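Print this page | E-mail to a colleague
4 comments | 12 shares

Bottles on the bench: label checks at Ustitz

Gizella Sipos has run the packing bench at Ustitz for 2 years. Her subject is narrow: bottles, caps and labels, and the order in which they should be looked at.

"A bottle standing up shows you the front of the label," she says. "Lay it down and you can turn it and read the seam. Most faults are at the seam."

The last Climach order was 3,076 bottles, of which 731 were pulled for a check by hand. Sipos prefers a mat under the work - a bare table lets a round bottle run, and a dropped cap marks the floor.

Clear caps are harder to inspect than coloured ones. "The thread shows through, so people look at the thread. They should look at the gap under the cap first. If it is even all the way round, go on to the label."

She does not mix label designs in one carton. Kakakhel once asked for it on a run of 2,000, and the sorting took longer than the packing. The current sheet, agreed in August, has one line per design and a box for the cap.

Would she change anything? "The table height. It is set for sitting and we stand."

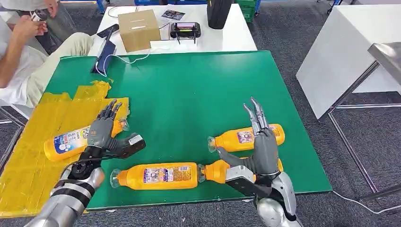

Orange bottles with clear caps, laid on their sides on the green mat.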